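# Pass Counts and Field Position in Youth Soccer: Project Report

Supervisor: Birger Rønning

Submitted 2021-06-27

## 1. Question

The project asked whether teams that complete more short passes in their own half also get the ball into the final third more often. We looked at one local youth league and made no claim about adult play.

## 2. Data

Match logs came from two clubs, Rustad and Plestutside. Each log was typed by hand from match video and lists the passer, the receiver, the zone and the outcome. The set covers 28 matches. After we removed friendly games and logs with missing halves, 332 possessions of five or more passes were left. Another 460 shorter possessions were kept as a comparison group.

The field was split into six zones, numbered from the team's own goal line. A throw-in counted as a pass only if a teammate controlled it. Goal kicks were left out - the two clubs recorded them in different ways.

## 3. Method

Each possession was scored by the highest zone it reached. Long and short possessions were compared with a permutation test using 200 shuffles, run separately for each club. The number of shuffles is low and should be raised in any repeat of this work.

## 4. Results

For Rustad, long possessions reached zone five or six more often than short ones. For Plestutside the difference was small and could be due to chance. Possessions that began with a back pass to the goalkeeper showed no clear pattern for either club.
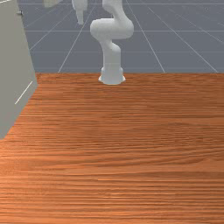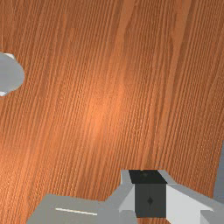
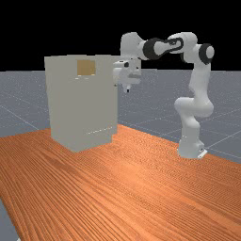 ## 5. Limits

Zone lines were judged by eye, and two people logging the same match did not always agree on the border between zones three and four. Score at the time of the possession was not recorded. A team that is ahead may pass in its own half to use up time, and our scoring treats that as a failed attack.

Field size also differed between the two home grounds. Zones were set as fractions of field length, so a zone is longer at Rustad than at Plestutside.

## 6. Further work

The next group should log the score and the minute for every possession, and have two people code each match from March onward.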